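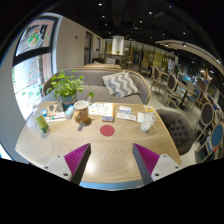

Proltano Hand-Held Gripper
Demonstration visits at the Parnel showroom

The Proltano is a two-finger gripper tool held in the hand. The operator picks up, turns and sets down objects directly, and the recorded motion can then be used to program an arm. It is made by Zernitz and sold and serviced through Marar.

Product details
Fingers: two, with white base blocks
Pads: ridged, magenta, replaceable
Pad fixing: screws, hex key supplied
Power: rechargeable battery, 3000 mAh
Warranty: 30 months, pads excluded

What happens on a visit
Demonstrations take place in the lounge area, at a low table next to the sofas. We work with ordinary things: cups, a mug, small boxes, paper, cards, a folded napkin. Visitors try the tool themselves after a short introduction. A session lasts 46 minutes, and the last part is kept for questions.

Paper and thin cards are harder to pick up than boxes. Most first-time users close the fingers too early. Come in low, let the pad tips touch the tabletop, then squeeze. For cups, grip below the rim and keep the tool level.

You are welcome to bring your own parts. They should be dry, free of oil and narrow enough to fit between the open pads. Please tell us beforehand if you want to test anything sharp or made of thin glass.

Booking
Visits run through the end of May and start at 2 p.m. Groups larger than four are split between two sessions. Book through the contact form and choose "Parnel visit" as the subject. There is no charge and no obligation to order.

Coats and bags can be left at the front desk. Street parking is limited in the afternoon, but the Parnel garage has spaces on the upper level.

Ordering
The tool ships with one set of pads fitted and one spare set. Additional pads are sold in pairs. Orders placed during a visit are shipped from the Marar warehouse, and showroom units are not for sale.

Related items: replacement pads, charging dock, carry case, wrist strap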